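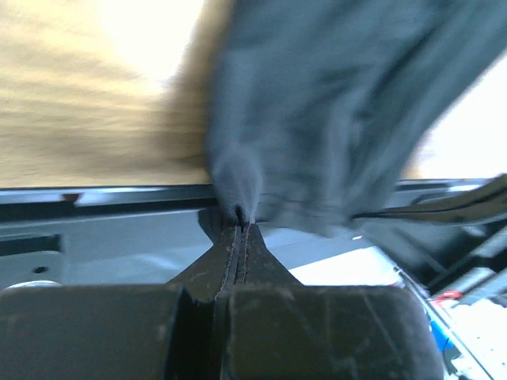
Comparing two grippers on laundry

Cloth has no interest in your grasp planner. Before you spend money on fingers, spend an afternoon on this. Tane Henare and I ran it with a Judeck pair and a Boersma pair, and are still on speaking terms.

1. Fix your settings first. Same closing force, same speed, same garment. We logged 50 grasps per finger set. Necati Öztürkmen wanted 1000, and was invited to come and do them.

2. Start with a corner. Line the fingers up either side of the cloth and come down slowly. Smooth tips tend to skate over a hem; ridged ones tend to bite, sometimes two layers when you asked for one.

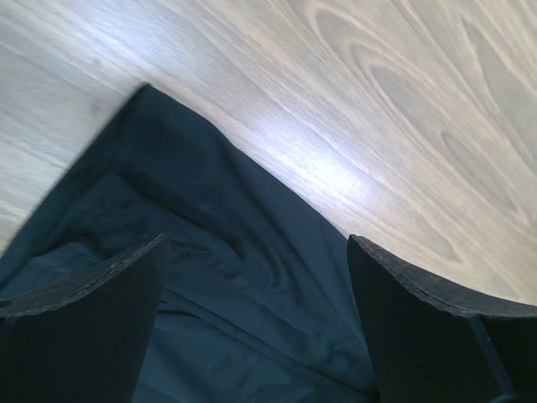 Fingers open over a dark garment, corner pointing away.

3. Lift, hold, shake. Score a grasp only if the cloth survives all three. Anything that slides out is a miss, however graceful it looked.

4. Move on to two arms. Spread the garment flat, pin it with one gripper and bring the other in above a corner. Check your cable slack at full reach
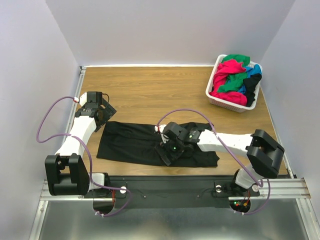

before you press run – a cable that's fine at home position can have other ideas at the far side of the table. Keep the wrist colours in your log consistent too, or you'll swap left and right by run 170. I did.

5. Wipe the fingertips between sets. Lint is a free lubricant.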